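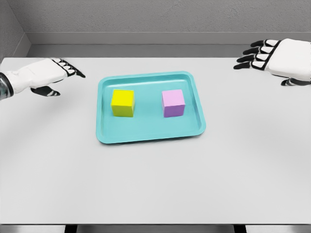 Two simulated hands and a tray holding a yellow and a pink cube, from the Jotetti task set. Render: Naltum

Naltum shares a gentler way to teach two robot hands to work together

FLARNOVMONT, November – The robotics team at Naltum is very pleased to share the results of Jotetti, a training method for two-handed robots that has kept us busy, and now and then up rather late, since the spring before last. The full report is out this month, along with the practice tasks and all the scores, good and bad.

Getting one robot hand to pick up a small block is a fairly well-trodden path by now. Getting two hands to share a job is a good deal harder, as anyone who has tried to fold a bed sheet with a distracted helper will understand. Each hand has to know what it is doing and also have a fair idea of what the other is about to do, and most training methods learn this slowly, from a very large number of recorded examples.

Jotetti starts from a smaller pile. People guided the simulated hands through 451 demonstrations, all on simple tabletop jobs with trays and cubes. The method then cuts each one into short pieces, works out which hand is leading in each piece, and puts the pieces back together in new arrangements, with the objects moved to fresh spots. Attempts that fail in simulation are thrown away. At the end of all this we had 2675 usable training runs, and we were delighted with that – our own early guess had been a good bit lower.

The trained system was then given 1006 test trials with starting positions it had never met before. It finished the job in 90 per cent of them. Most of the failures came when both hands went for the same cube at once, and the report gives a whole chapter to these, in the hope that other groups will find them as useful as we did.

We should say plainly that every figure given here comes from simulation. Trials on physical hands are the next stage and will be run with our long-standing partners at Harms, who have been generous with their time and their workshop from the very beginning. We expect the numbers to drop at first, as they usually do when real friction and real wobble come into it, and we will publish those results too.

The Jotetti report and task set are free for teaching and research use and can be requested from the Naltum office in Flarnovmont. Questions from newcomers are very welcome.

ENDS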